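Butcher-block top, blond, oil or hardwax? - Workshop Surfaces forum
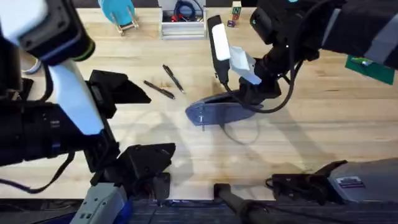

The top in question. Two pens and a shoe on it at the moment.

Posted by softic_s
Thursday, 7:42 am

Looking for opinions on refinishing. The top is a light butcher block that we use as a general work surface. Things get set down on it and picked up all day - pens, shoes, small parts. It came with a thin factory oil from Gadia and has had nothing since July.

Requirements: low sheen, no ambering, repairable in spots. Shoe soles are the main wear source. Ink is second. Budget is 311 for materials, labor is mine.

Currently deciding between straight mineral oil and a two-part hardwax.
Spyros Softić

Reply by benchdog549

Hardwax. Mineral oil never cures. It will lift onto anything fabric you leave lying on the surface, and you will get dark patches under the shoes within a month. Sand to 150, stop there, one thin coat, buff off everything that has not soaked in after ten minutes.

Reply by lollthorpe_joiner

Disagree on 150. On blond wood, 150 leaves enough scratch to hold ballpoint ink and rubber marks. I go to 220 and accept the slightly lower absorption. I have a top in the Lollthorpe shop done this way and sole marks come off with a white pad and soapy water.

Reply by benchdog549

Most hardwax makers print 120 to 150 on the can. At 220 you are burnishing the surface and the film sits on top. It will peel.

Reply by lollthorpe_joiner

It does not form a film thick enough to peel. Mine has had 4 years of use.

Reply by z_kadric

Two separate questions are being mixed. Grit affects adhesion, sheen and cleaning. Ink resistance depends mostly on whether the coat has fully cured, so the thread should be talking about cure time. Keep everything off the top for a full week, longer in a cold room. If the work cannot stop for a week, do half the table at a time along a glue line. The join is hard to find afterward.

On ambering: test on the underside first. Some clear hardwax oils yellow a blond wood noticeably. The ones sold as "raw" or "natural" carry a trace of white pigment to offset this.
Zorica Kadrić

Reply by softic_s

Thanks. Half at a time is workable. Is the white pigment visible in scratches later?

Reply by z_kadric

Slightly, in end grain. Not on the face unless you overapply.

Reply by wamcombe_mike

Why finish it at all? Bare wood, sand it once a year. Cheaper than any of this.

Reply by benchdog549

Bare wood and ballpoint ink. Good luck with that. Also seal the underside whichever way you go, or the top will cup.

Reply by softic_s

Ordered a small can of the Radonjić natural. Will test 150 and 220 side by side on the underside and post results in this thread.

Thread views: 3662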